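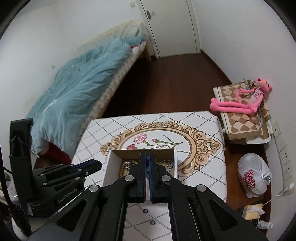 Ruby-Lee Tipoki told us in her second interview that she had already made up her mind about the sequel before a single frame of it was shot, and that the casting news alone had done it. "I saw the two names together and I was in," she said, and then she talked for nine minutes straight about the first film.

4.2 Casting news and the returning pair

Her answer sits right at the heart of what we found so exciting in this material! Announcements that reunited a lead actor with a former director or co-star drew longer and warmer comment threads than any other kind of pre-release news we collected. The sample covers 356 announcement posts from the fan boards Kiria and Verik, all of them published before a trailer was out. We coded each thread for three things: whether commenters mentioned an earlier film, whether they quoted from it, and whether they said they planned to see the new one.

Mentions of earlier work turned up almost everywhere, as one would expect. Quoting was the surprise. In threads about a reunited pair, fans typed out whole exchanges of dialogue from memory (often with small mistakes, which other fans happily corrected), and those corrections kept threads going well past the first day. The longest, on the reunion of the two leads from Pesirska, reached 512 comments and was still getting replies in July.

Kuster's idea of "borrowed anticipation" fits these threads well. In Gion Kuster's account, an audience carries feeling over from a film it knows to one it can't know yet. We would add that the carrying is social. Tipoki didn't remember the rooftop argument in Pomare very clearly until someone on Verik posted it, and by the evening she was posting lines herself.

Some 50 threads went the other way, with commenters tired of seeing the same pair again. Even these were full of quotation, and the complaints were wonderfully detailed about pacing, songs and second halves. Thread lengths by type of announcement are in the next section, where we also compare first films with sequels.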